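Robot club, week whatever: two arms, one table

Quick one tonight, I have a stats problem set due and I've been putting it off. But I promised Kumiko Okabe I'd write up where the manipulation team is before the Kodstead meet in November, so. Notes.

For anyone new: we're the six people at the back of the lab who do the tabletop event. Two arms, one table, small objects. You get 600 seconds to pick stuff up, hand it over, set it down where the judges want it. 3000 points possible. Our best practice run so far is a number I'm not going to type.

The arms are called Deko and Chala. Don't ask me which name came first, there was a vote and it got ugly.

What we changed

New fingers! Finally. The old ones were stiff and anything round just shot out sideways. Nahom Belay redrew the whole set over break — orange ribbed pads, white bracket behind, black strip down the inside edge for grip. The ribs are supposed to let the pad give a little and wrap around whatever you're holding. Print time is awful. Also the first batch had the screw holes too tight and I spent an entire evening with a hand drill, never again.

Wide open they clear the green ring with tons of room, which the old set did not. 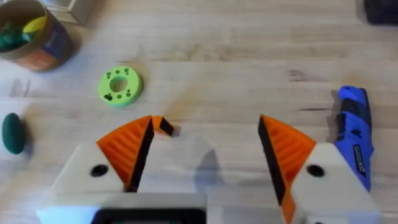
Handoffs

This is the part worth the most and the part we're worst at. One arm brings the piece in, the other one has to come up and take it without knocking it out. We've been using a little wooden block to practice because it has flat sides and it doesn't roll under the radiator.

Things we know so far:

Slow is fine. We were all rushing becuase of the clock and then dropping the block, and a drop costs you way more than a slow approach.

Come in low. If the second arm comes from above, the camera mounts want to be in the same place at the same time. Bad noise when that happens.

Talk. Two drivers, one per arm, and for the first few weeks we just sat there in silence like we were taking an exam. Kumiko made us call it out loud. "Coming." "Have it." "Let go." Feels dumb, works great. 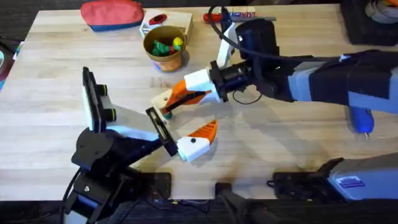 Block in the right arm's fingers, left arm a few centimeters off.

We did 40 handoff tries in one sitting last session and I wrote down every one. Not going to post the sheet yet, Nahom wants to do a proper chart. The misses mostly come in bunches, like one person gets tired and then it's three bad ones in a row. So now we swap drivers more. Snacks also help, someone bring the good pretzels.

The disk

Ok so the green disk. Flat on the table, big hole in the middle, ring of small holes on top. Looks easy. It's the thing I hate most in this whole event. It's so low that the fingertips have to practically scrape the wood to get under the edge, and if you go a hair too far the whole arm pushes into the table and you get a fault and have to wait for the reset.

Nahom's way is to pinch across the outside. My way is one finger in the hole, one outside, squeeze. We have argued about this for probably 600 minutes total. His is more reliable, fine. Mine is faster when it works. Kumiko says pick one by next session or she picks. 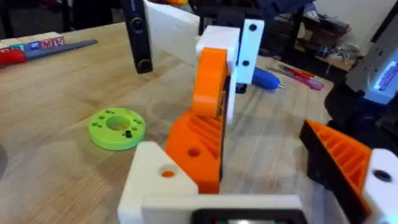

Camera views

Each arm has its own wrist camera and it took me forever to get used to driving off it. Sideways is the killer. You roll the wrist and suddenly the table is a wall and left is up and your hands just stop working. I kept steering the wrong direction and blaming the code (it was not the code, sorry Nahom).

What helped me was ignoring the background completly and only looking at the gap between the two pads. Doesn't matter which way the room is pointing, the thing you want goes in the gap. I put in extra time on just this, wrist rolled, fingers closed, open, closed, until it stopped making me queasy.
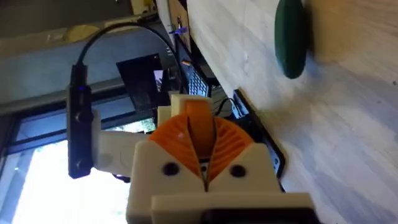
Wrist cam, rolled over. Table's on the right, window's on the left, good luck.

Still to do before Kodstead

Decide on the disk grip. See above. Ugh.

Reprint a spare set of fingers. The Gornum printer is back up but there's a sign-up sheet now, so put your name on it early.

Full timed run, both drivers, no pausing to complain.

Label the cables — I unplugged the wrong arm twice.

If you want to try driving, come by after 4 pm, somebody's usually there until the building closes. No experience needed, really. I'd only ever driven a forklift in a video game.

Ok. Stats.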